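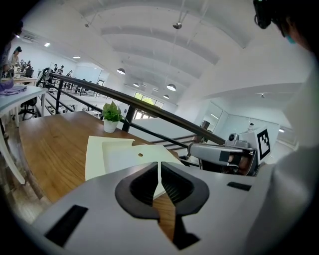 2층 난간 쪽 자리에서 주문용 태블릿의 와이파이가 계속 끊깁니다. 1층은 괜찮고 2층 안쪽 벽 자리도 괜찮은데, 난간을 따라 놓인 테이블에서만 그렇습니다. 검은 금속 난간 바로 앞에 붙은 나무 테이블이고, 작은 화분을 올려 둔 자리가 제일 심합니다. 주문을 누르면 동그라미만 돌다가 "서버에 연결할 수 없음"이 뜨고, 20초쯤 기다리면 다시 붙을 때도 있고 안 붙을 때도 있습니다. 손님 휴대폰도 같은 자리에서 끊긴다는 말을 들었습니다.

접수 내용
제목: 2층 난간 자리 무선 끊김, 주문 누락
접수자: 하예린 (매장 운영)
분류: 네트워크 / 무선
우선순위: 보통, 이후 높음으로 변경
상태: 해결됨

장비
공유기: Daleo, 1층 카운터 뒤 선반
무선 AP: Radeo 2대. 1대는 1층 천장, 1대는 2층 계단 위 천장
스위치: 8포트, 1층 창고
회선: 300메가
주문 앱: Furkeck, 태블릿 네 대에 설치
모든 AP는 같은 이름(SSID)을 씁니다. 비밀번호도 같습니다.

접수자가 먼저 해 본 것
- 공유기 전원 뺐다 꽂기. 한 시간 정도 괜찮다가 다시 같아짐
- 태블릿에서 와이파이 지우고 다시 연결. 차이 없음
- 주문 앱 재설치. 차이 없음
- 태블릿을 서로 바꿔 보기. 어느 태블릿이든 난간 자리에 가면 끊김
- 회선 통신사에 전화. 회선은 정상이라고 함

1차 답변 (지원팀)
태블릿을 바꿔도 자리를 따라간다면 단말 문제는 아닌 것으로 보입니다. 아래 내용을 확인해 주세요.
1) 2층 AP 표시등 색
2) 끊긴 순간 태블릿 와이파이 화면에 나오는 신호 칸 수와 연결된 대역(2.4GHz 또는 5GHz)
3) 공유기 관리 화면의 접속 단말 목록에서 해당 태블릿이 어느 AP에 붙어 있는지
4) 난간 자리에서 공유기까지 핑 결과

접수자
1) 파란색입니다. 설명서에는 정상이라고 되어 있습니다.
2) 신호는 한 칸이나 두 칸, 5GHz입니다. 안쪽 벽 자리에서는 네 칸입니다.
3) 목록에 "AP-1F"라고 나옵니다. 2층에 있는데 1층 것에 붙는 게 맞나요? 안쪽 자리로 가면 "AP-2F"로 바뀝니다.
4) 아래에 붙입니다. 핑은 300번 보냈습니다.

보냄 300, 받음 266, 손실 34
최소 3ms, 최대 1840ms

안쪽 벽 자리에서는 300번 중에 손실이 없었습니다.

2차 답변 (지원팀)
난간 너머가 1층까지 트여 있습니까? 그렇다면 1층 AP 전파가 그대로 올라옵니다. 1층에서 켠 태블릿을 들고 계단을 올라가면 1층 AP를 잡은 채로 버티다가 신호가 약해져도 2층 AP로 넘어가지 않을 수 있습니다. 흔히 단말이 한 AP에 눌러앉는 증상입니다.
우선 다음 두 가지를 해 보시고 결과를 알려 주세요.
가. 난간 자리에서 태블릿 와이파이를 껐다 켠 뒤 어느 AP에 붙는지 확인
나. 1층 AP의 5GHz 출력을 "높음"에서 "중간"으로 변경

접수자
네, 가운데가 트여 있어서 난간에서 1층 카운터가 내려다보입니다.
가. 껐다 켜도 다섯 번 중 세 번은 AP-1F에 붙었습니다.
나. 출력을 중간으로 바꿨더니 AP-2F에 붙는 일이 많아졌습니다. 그런데 AP-2F에 붙어 있을 때도 끊깁니다. 신호는 세 칸이 나오는데 주문이 안 올라갑니다. 오후 3시쯤 손님이 많을 때 두 건이 누락됐고 손님이 내려와서 말해 줘서 알았습니다. 우선순위를 올려 주실 수 있나요?

3차 답변 (지원팀)
우선순위를 높음으로 바꿨습니다.
신호가 충분한데 통신이 안 되면 2층 AP와 스위치 사이 유선 구간을 봐야 합니다. 관리 화면에서 상태 > 포트로 들어가 AP-2F의 링크 속도를 확인해 주세요. 정상이라면 1000으로 표시됩니다. AP 메뉴의 "업링크" 항목이 유선인지 무선인지도 적어 주세요.

접수자
링크 속도 칸이 "-"이고 업링크는 "무선(메시)"입니다. AP-1F는 유선, 1000입니다.
설치할 때 분명히 두 대 다 선을 꽂았습니다.

4차 답변 (지원팀)
원인이 이쪽일 가능성이 큽니다. Radeo는 랜선이 끊기면 자동으로 무선 메시로 전환합니다. 이 상태에서도 표시등은 파란색입니다. 2층 AP가 1층 AP를 무선으로 중계하고 있었고, 1층 AP가 바빠지면 2층 전체가 느려집니다. 저희가 출력을 낮추도록 안내한 뒤에는 중계 구간도 같이 약해졌을 것입니다. 출력을 일단 "높음"으로 되돌려 주세요.
전원은 어댑터로 공급 중이신가요, 랜선(PoE)으로 공급 중이신가요?

접수자
어댑터입니다. 그래서 선이 빠졌어도 켜져 있었던 것 같습니다.
창고에 가서 스위치를 봤는데 6번 포트에 불이 안 들어옵니다. 선은 꽂혀 있습니다. 다른 포트로 옮겨도 불이 안 들어옵니다. 짧은 새 랜선으로 노트북을 꽂으면 포트는 전부 됩니다.

5차 답변 (지원팀)
그러면 스위치는 정상이고 창고에서 2층 천장까지 가는 배선, 또는 양쪽 끝의 커넥터 문제입니다. 배선 업체에 테스터 점검을 요청해 주세요. 원격으로는 더 확인할 수 있는 것이 없습니다.

접수자
매장 배선을 했던 Ulloa에 연락했습니다. 기사님이 와서 테스터로 찍어 보니 8가닥 중 두 가닥이 끊긴 것으로 나왔습니다. 계단 밑 몰딩 안에서 선이 눌려 있었습니다. 지난달에 몰딩을 다시 붙이면서 타카 심이 선을 찍은 자리였습니다. 그 구간을 새 선으로 교체하고 커넥터도 양쪽 다 새로 찍었습니다. 출장비 포함해서 그날 바로 끝났습니다.

지금 상태
업링크: 유선
링크 속도: 1000
난간 자리 핑 600번: 손실 1

가끔 AP-1F에 붙는 건 여전합니다.

6차 답변 (지원팀)
유선 구간이 정상이므로 이제 출력을 조정하셔도 됩니다. 다음과 같이 권장합니다.
1층 AP: 5GHz 중간, 2.4GHz 낮음
2층 AP: 5GHz 높음, 2.4GHz 중간
최소 수신 신호(RSSI): 두 대 모두 사용, -75
로밍 보조(802.11k/v): 사용
채널: 1층 36, 2층 149로 고정
최소 수신 신호를 -70보다 높게 잡으면 구석 자리에서 오히려 자주 끊길 수 있습니다. 오래된 태블릿이 로밍 보조를 켠 뒤 접속을 못 하면 그 항목만 꺼 주세요.
메시 자동 전환은 켜 두셔도 되지만, 선에 문제가 생겨도 모르고 지나가게 됩니다. 설정 > 알림에서 "업링크 변경"을 켜 두시면 메일이 갑니다.

접수자
그대로 바꿨습니다. 태블릿 한 대가 로밍 보조를 켜니까 아예 못 붙어서 그 항목은 껐습니다. 나머지는 권장값 그대로입니다.
사흘 써 봤는데 주문 누락은 없었습니다. 1층에서 들고 올라가면 계단 끝에서 한 번 멈칫하고 AP-2F로 넘어갑니다. 알림 메일은 시험 삼아 선을 빼 보니 거의 바로 왔습니다.
Furkeck에서 누락된 주문 두 건은 태블릿에 "전송 대기"로 남아 있던 것을 찾아서 취소 처리했습니다. 앱에서 전송이 안 됐을 때 소리가 나게 할 수 있나요?

7차 답변 (지원팀)
앱 설정 > 주문 > 전송 실패 알림음에서 켤 수 있습니다. 기본값이 꺼짐입니다. 태블릿마다 따로 설정해야 합니다.

접수자
찾았습니다. 네 대 다 켰습니다. 닫아 주세요.

처리 기록
원인: 창고와 2층 AP 사이 랜선 단선으로 무선 메시 자동 전환. 1층 AP 신호가 트인 구조로 올라와 단말 고착 동반
조치: 배선 일부 교체, AP 출력 및 채널 조정, 업링크 변경 알림 사용
남은 사항: 로밍 보조 미사용 상태. 태블릿 교체 시 다시 켜 볼 것
상태 변경: 진행 중 → 해결됨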